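Ham Shack forum > HF operating > Learning CW in your forties, is it worth it?

nanwood_pete
Evening all. Got my ticket in June and I've been on 40 metres with a little Jaditz kit rig, CW only, 2 watts into an end-fed strung along the back fence. I can send okay but copying is doing my head in. Anything faster than a snail and I lose the second half of every callsign. Do I slow the whole lot down, or learn the letters fast with big gaps?

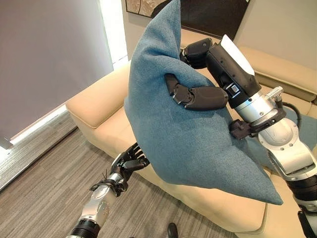

Also the sidetone on this thing drifts a bit as I turn the volume up, which can't be helping my ear. Anyone else get that with theirs?

Sududley_Sparks
Fast letters, big gaps, every time. If you learn them slow you'll count dits and then you're stuck at that speed for good. I did it the slow way and had to unlearn the lot.

eirlys.b
Gotta disagree with Sparks there! I learned slow, dead slow, off old practice tapes, and I've got 1,085 CW contacts in the log. Whatever keeps you sitting down at the key is the right method, mate. I do mine on the lounge with headphones and a cuppa.

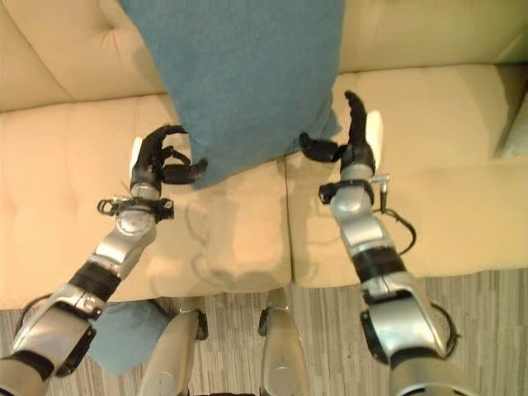 Lounge, with the teal cushion.

Cheers, Eirlys Beddoe

Sududley_Sparks
Fair enough on the log, Eirlys, but you did say last year it took you ages to get past the plateau. That's my whole point. And Pete, the drift sounds like supply sag. Put a meter across the rails while you key down.

nanwood_pete
Ta both. Will try the meter tonight, I've been running it off a tired old gel cell so you could be onto something.
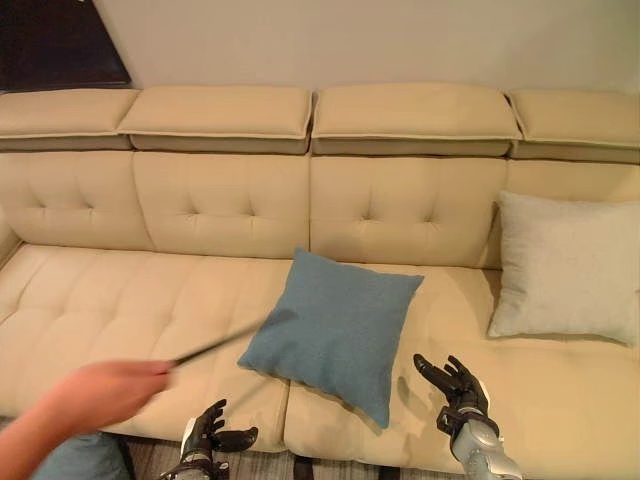

While I've got you, is a straight key going to wreck my wrist? Mine's starting to complain after an hour, and I've got my eye on a secondhand Pichon paddle.

eirlys.b
Raise your wrist off the desk and loosen the spring first, costs nothing. Paddles are lovely but you'll be learning a second skill on top of the first.

Sududley_Sparks
Get the paddle. (Sorry Eirlys!)

nanwood_pete
Meter says the rail dips every time I key, so new battery it is. Paddle can wait till payday.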